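Custom quest in Ravn won't publish, "content budget exceeded"

Posted by Ayane Uchida in Ravn > Quest Builder

I have been building a quest in the Ravn quest builder since September. It's a detective story set in a small inn. The player talks to the guests, searches the rooms and picks one of three people to accuse at the end. It runs fine in test mode from start to finish.

When I press Publish I get "content budget exceeded" and nothing else. It doesn't say which budget. I'm on PC, the quest is set to share on Dovex, and I have the box checked for Famico players too. The upload bar fills up and then the message comes up. I have tried restarting the game, renaming the quest and taking out one of the guests. Same message each time.

Is there a list of the limits anywhere? The Dreletti help pages only say "keep your quest within the recommended size." I don't want to cut the ending if it turns out the problem is somewhere else. 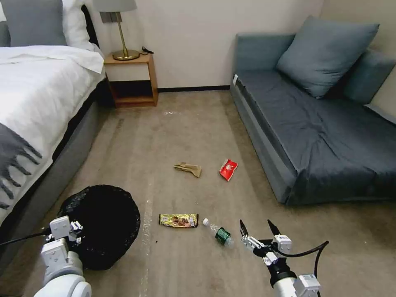 Replies

pinecone_dm

Had this too. I deleted half my quest and it published. Try that.

Also make sure you are logged in to Dovex before you open the builder. If you log in afterward it sometimes forgets the quest description.

Agathe Marty

Please don't delete half of it yet. There are several separate limits and the message is the same for all of them. These are the ones I know from publishing my own quests on PC:

- Props in a single room: 200
- Triggers in the whole quest: 1,000
- Words of dialogue in the whole quest: 2,000
- Characters in the quest description: 140

The description catches a lot of people. The text box lets you keep typing past the limit and only the publish check looks at it. Spaces count. Shorten that first, save, and try again.

If it still fails, open the quest in the builder and go to Tools, then Usage. You get a small table with a line for each room. Rooms that are over show in orange. The table only updates when you save, so if you removed a guest and didn't save before looking, the old number is still there.

Triggers are harder. Every dialogue choice makes one trigger when it's picked and a second one when the conversation closes. With a detective story I would look there next. If every guest can be asked about every other guest, it adds up fast. You can cut it down by putting the shared questions into one conversation template and having all the guests point to it. The template counts once, however many guests use it.

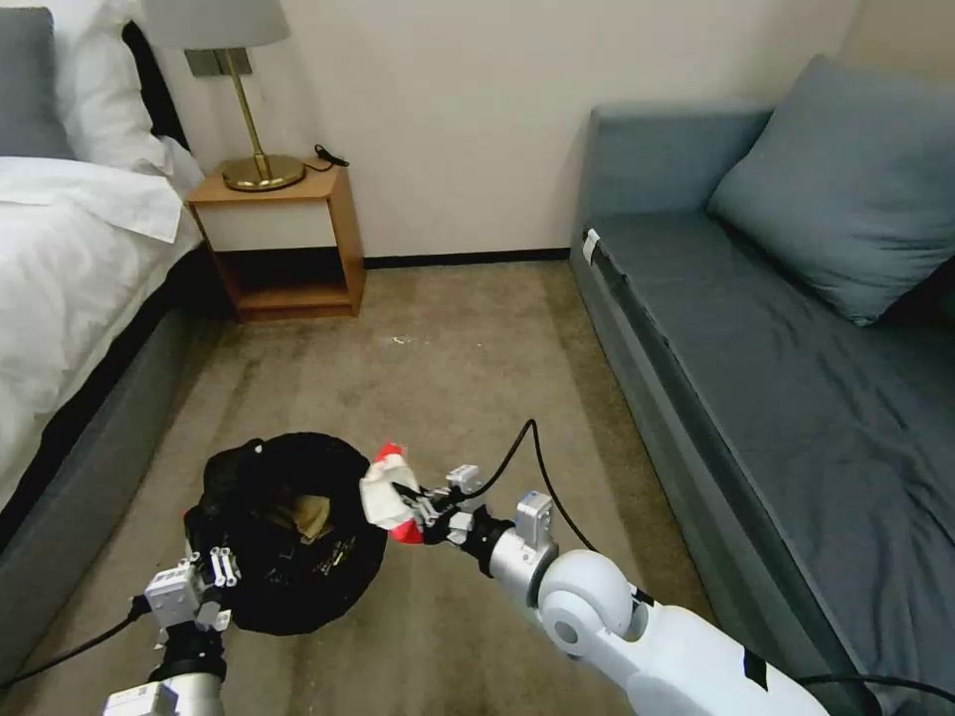 Does a deleted guest still count toward the trigger limit?

The guest's triggers stay in the quest file until you run Clean Up from the Tools menu. Deleting the character only takes it off the map. Run Clean Up, save, close the builder and open it again before you publish. Make a copy of the quest first, as there is no undo for it.

Ayane mentioned the Famico box. Leave it unchecked for the first try. The handheld version loads the whole floor at once where the PC version loads one room at a time, so the prop limit applies to the floor. An inn with several furnished rooms on one floor will go over even when each room is fine. You can publish for PC now and add Famico later without losing your ratings or the quest link. To get it under for Famico, move some of the rooms upstairs and join them with a stair door. It's a bit of work, but the player won't notice much apart from a short load.
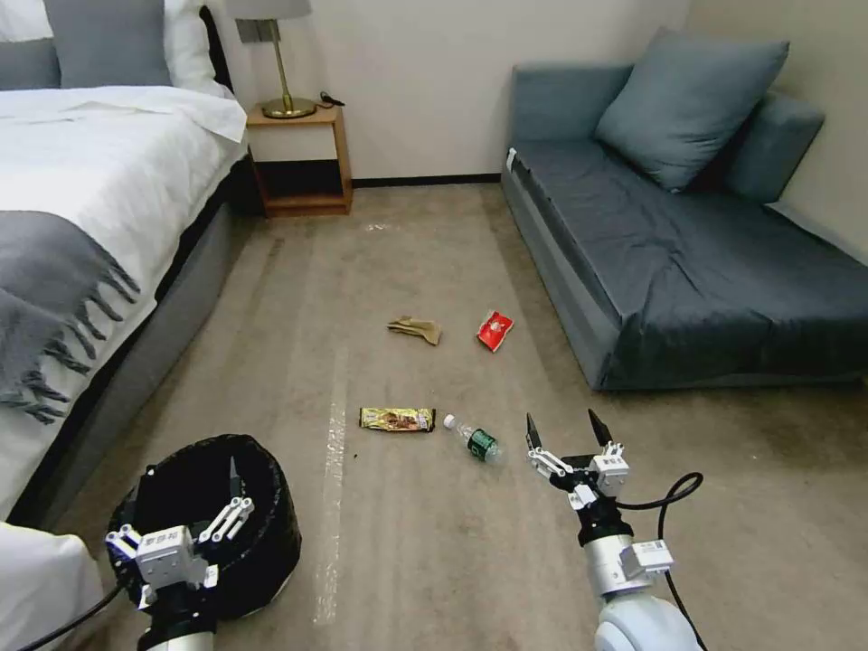
Bedroom with a bed on the left and a dark gray sofa on the right

Ayane Uchida

Thank you, this helped. The description was too long, and I would never have looked there. I shortened it and still got the message, so I checked Usage. No rooms in orange. Then I ran Clean Up on a copy and the trigger number dropped by a lot. The guest I took out was the one who could be asked about everybody.

It's now published for PC with the ending left in. I'll try the stair door for Famico when I have a free evening. One thing I noticed: after Clean Up, two of my doors had lost their key setting and opened for anyone. I had to set them again by hand. Worth checking if your quest has locked rooms. 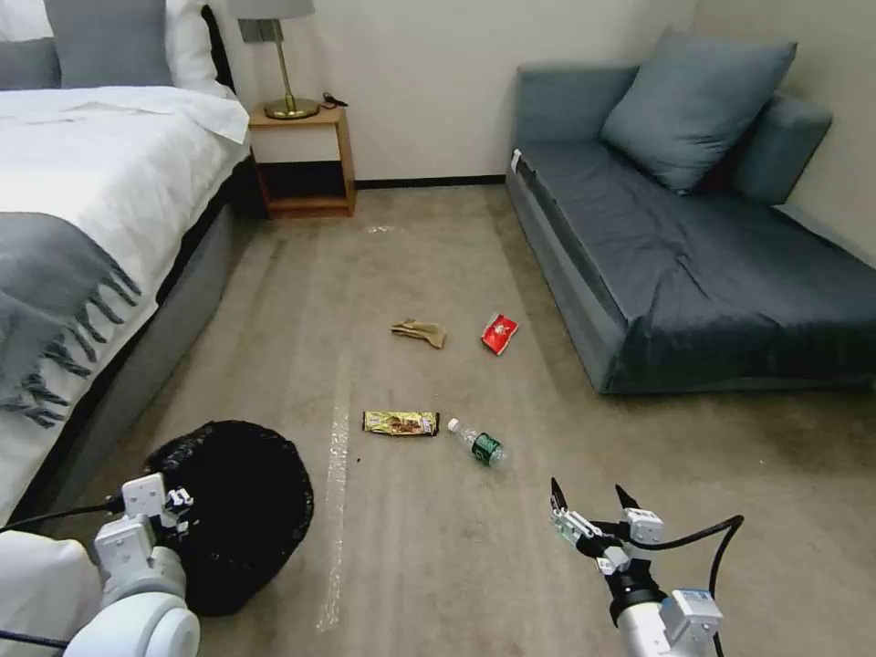

Nightstand and lamp beside the bed

Agathe Marty

Yes, the doors do that if the key was carried by the character you deleted. Put the key on a prop in place of a guest and it stays.

Related posts

Stair door sends player to the wrong floor
How to reuse a conversation template in a second quest
Ravn quest ratings not showing on Dovex
Test mode skips the opening scene
Can Famico players leave comments on a quest?
Moving a quest from one Dovex account to another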